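Last updated in August

By the Mukstead workshop desk

My half of the bench at the Jorbridge shared shop has a KUKA arm on it, and yes, my rent went up! I paid 388 dollars for the bins, the clamps and a box of used cable, and I've spent 14 evenings teaching the thing to pick stuff up (soft toys are the worst, they squish).

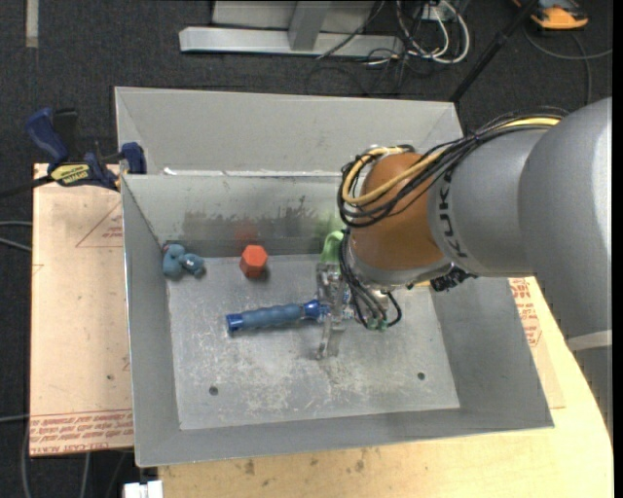
Gouveia, two benches over, thinks I should quit fiddling with grip force and fix my lighting first, as bare metal throws reflections that fool any vision code. Fair point. I've ordered matte paint.

Meanwhile I'm running everything slow, at 2 tries a minute, and last night it got 85 clean lifts before I went home for dinner.

Related
Stirkosent: a weekend with the kit plotter
Cutting acrylic without cracks
Bench sharing in Jorbridge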